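4.2 Recording your first kitchen set

Okay, the arms are calibrated and Tanoli is talking to the cameras, so now the fun part! I'm going to use my own first task, "bowl on board", because it's short and easy to judge.

1. Put the cutting board down and set the small bowl on it. Leave the rest of the counter cluttered – I mean it, the toaster and the cereal can stay.

2. Open a new session in Tanoli and type the task name exactly the same way every time. (I once had 19 episodes filed under "bowl on baord". Trí Cù still brings it up.)

3. Press Record, wait for the beep, then do the move at a normal, slightly lazy speed.

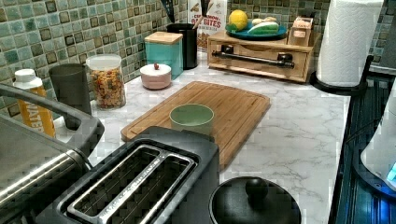

4. Press Stop, mark the episode Keep or Toss, and shift the bowl a few inches before you go again. Turn the board a little too, every few tries.

5. Take a break after 16 episodes. My hands get sloppy past that, and the policy learns sloppy just fine.

Note: fumbles you recover from are worth keeping. Bushra Bukhari and I trained on 172 clean episodes first and the thing froze whenever it missed a grasp. With the messy ones added back in we had 276, and it started trying again.

Caution: don't move the cameras mid-session. If one gets bumped, close the session and redo the calibration in 3.6.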